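Library > Technical reports > Learning from demonstration > Section 4

Search this collection Keyword, title or report no. Go

4. Collecting demonstrations by remote control

4.1 Set-up

All demonstrations in this section were recorded in simulation with the Zernari scene library. The arm is mounted on a low black pedestal and carries a gripper with opposing fingers. The operator sits at an ordinary desk and moves a hand-held controller; the gripper follows the movement of the controller while a button is held down, and stays where it is when the button is let go. A trigger opens and closes the fingers. We call this arrangement Stivach in the rest of the report.

The operator sees two views. One comes from a camera fixed near the gripper and moves with it. The other shows the arm and the working surface from outside. We tried giving operators only the outside view in early trials and dropped it, as they could not judge the last part of the approach.

The working surface is varied on purpose. Most published sets of demonstrations use a flat table, and we wanted to know how people steer when there are walls close to the fingers. In the Grindness group of tasks the objects lie on the seat of an armchair, between two tall armrests. The objects are drawn from a shared library and have no link to the furniture. Figure 4 gives the view from near the gripper in one of these tasks.

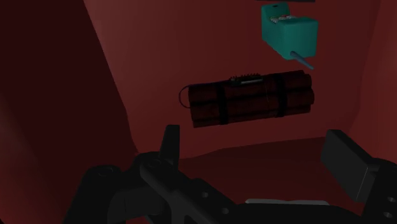
Figure 4. View from near the gripper, Grindness group. A bundle of dark red sticks with two black bands, and a teal object beyond it.

Two things in this view matter for what follows. The finger sections take up part of the lower image, so an object that comes close to them can be partly hidden. The colours are also close together: the sticks are dark red against a red background, and thin parts such as the wire loop at the end of the bundle are hard to pick out. Operators told us that they found the bundle by its bands and judged its ends from there.

4.2 Instructions to operators

Each operator recorded 40 demonstrations in the Grindness group. They were told which object to move and where to put it, and nothing about the path. We did not ask for speed. A demonstration was ended by the operator with a second button, and could be thrown away and started again if the operator was unhappy with it. Discarded attempts were kept in a separate folder and are not used in training.

Before the recorded part, every operator had 10 practice runs on a flat table with plain blocks. This was enough for most of them to stop overshooting, though turning the wrist and moving sideways at once remained awkward for several.

4.3 Carrying an object over the seat

The armrests change how people move. On the table, operators tended to lift an object a little and slide it across low. Over the armchair they lifted higher and came down more steeply, even when the target was well away from either side. We think this is because the armrests block part of the view near the gripper as it descends – the outside view then has to do more of the work.
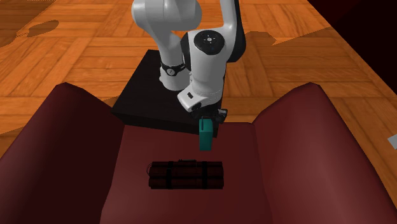 Figure 5. Outside view, Grindness group. The arm holds a small teal block above the seat; the bundle lies below and to the left of it.

The arrangement in Figure 5 is a common one in the group. The object in the gripper has to be kept clear of a second object on the seat, and the hand itself hides part of what lies behind it. Operators dealt with this in different ways. Some moved sideways first and lowered afterwards, in two clear stages. Others made one slanting movement and corrected near the end. Both kinds were kept in the training set without a label, and the effect of mixing them is taken up in Section 5.

4.4 Clean-up of the recordings

The raw recordings contain pauses, mostly where the operator let go of the button to rest or to shift the controller back to a comfortable position. We removed any pause in which neither the arm nor the fingers moved. Slow movement was left alone, as it often marks the point where the operator was taking most care.

We also compared the cleaned recordings with those from Nieto, our earlier set-up, in which the operator guided a real arm by hand. Hand-guided paths were smoother, but the guiding hand appeared in many of the camera images and had to be masked. Remote control avoids the masking step at the cost of more small corrections. For training we used 75 per cent of the cleaned recordings from each operator and held back the remainder for the tests in Section 5.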